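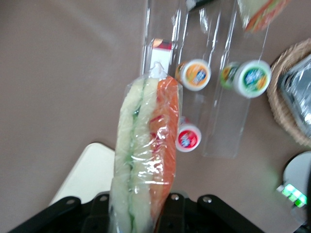
実演データ収集（ロボット学習）

実演データ収集とは、ロボットに作業を学習させるため、人間の操作による動作の記録を手本として集める工程をいう。英語のデモンストレーション・コレクションに相当し、模倣学習の前段階に置かれる。集めた記録は、観測から動作を予測するモデルの訓練に用いられる。

概要

一件の記録は「エピソード」と呼ばれ、作業の開始から終了までの画像、関節角度、グリッパーの開閉量、操作者の指令値を時刻順に収める。画像には手首に取り付けた小型カメラのものがよく使われ、把持対象と指先の位置関係を近くから捉えられる。固定カメラを併用する場合は、両者の時刻を合わせる処理が必要となる。

食品の陳列作業

小売店の棚を想定した課題では、包装された食品が対象に選ばれることが多い。透明フィルムで包まれたサンドイッチは表面のしわが光を反射し、強く挟むと形が崩れるため、開閉量の調整を含む手本が求められる。小型カップや箱入りの商品とは把持の向きも異なる。

透明なアクリル製の陳列ラックは、仕切りの縁が細い線としてしか写らず、奥行きの推定を誤りやすい。
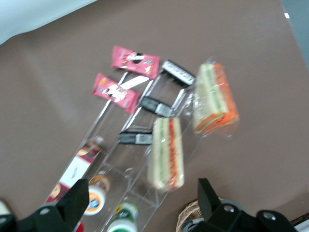 このため収集計画では、ラックの角度や商品の並びを変えながら同じ作業を繰り返す。エンデック（Endeck）の手順書では16通りの初期配置を定め、配置ごとに操作者2名が交代で記録を行う。1課題あたりの目標は1,000エピソードである。

記録の選別

収集後の記録は、成功、失敗、途中からの修正、判定保留の4区分に分けられる。失敗例を訓練から除くかどうかは方針が分かれる。ビサム（Bitham）のミトラ・シャーバジは、把持をやり直した記録を残すよう提案した。一方、ラルカ・バランは、操作者の迷いによる長い停止は切り詰めるべきだとしている。

課題

操作者ごとの癖が動作に表れること、照明の変化に対して記録が偏ることが挙げられる。包装の意匠が変更された場合に、既存の記録をどこまで再利用できるかも検討されている。

関連項目

模倣学習
遠隔操作
マニピュレーション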